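Nindance Film Weekend - Screening Support
Ticket 763
Subject: Skullitz screener drops to black and loses centre channel
Status: Resolved
Priority: High

Reported problem

The screening copy of Skullitz goes to black at 92 minutes on the main hall server. Picture comes back after a few seconds but dialogue is missing from then on. Music and effects still play through the left, right and surrounds. The file was supplied by the distributor, Darside, on a portable drive. The producer's Q&A starts straight after the credits, so we can't swap the film to the small hall.

Log

9:40 am - Played the last reel from the server. Fault confirmed at the same point both times. Other features on the same server play through with normal dialogue.

10:05 am - Checked the centre speaker and amplifier with pink noise. Both fine. Put the trailer reel on and dialogue was clear. Ruled out the hall.

10:30 am - Compared the ingested package with the packing list. The list gives 270 GB. The copy on the server is smaller, and the audio file for reel five is short. The ingest report shows a hash mismatch on that one file, which was skipped over when the job was queued overnight.

10:50 am - Tried a second ingest from the same drive. It stopped with a read error at reel five. Tried the other USB port and a different cable, same result.

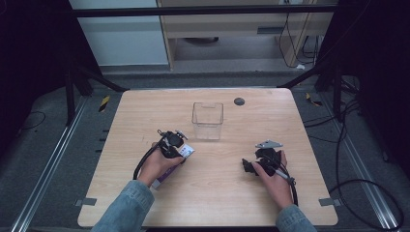 11:15 am - Called Darside. They agreed the drive is the likely cause and offered a download of reel five only. Asked them to keep the same package ID so the existing key would still open it.

12:20 pm - Download finished and hash matched. Ingested the replacement reel and deleted the bad copy. The server now reports the package as complete.

12:45 pm - Ran reel five from the start. No black, dialogue present in the centre channel through to the end of the credits.

1:10 pm - Grajales theatre, which has the film next, was told not to ingest from this drive. Darside will send them a fresh one.

Resolution

Corrupt reel five audio on the supplied drive. Replaced by download. No changes made to the sound processor or projector settings.

Follow-up

Overnight ingests now halt on a hash mismatch - previously they only logged a warning. The faulty drive is labelled and in the booth cupboard for return to Darside. See also ticket 366 for the key expiry on the same title, already closed.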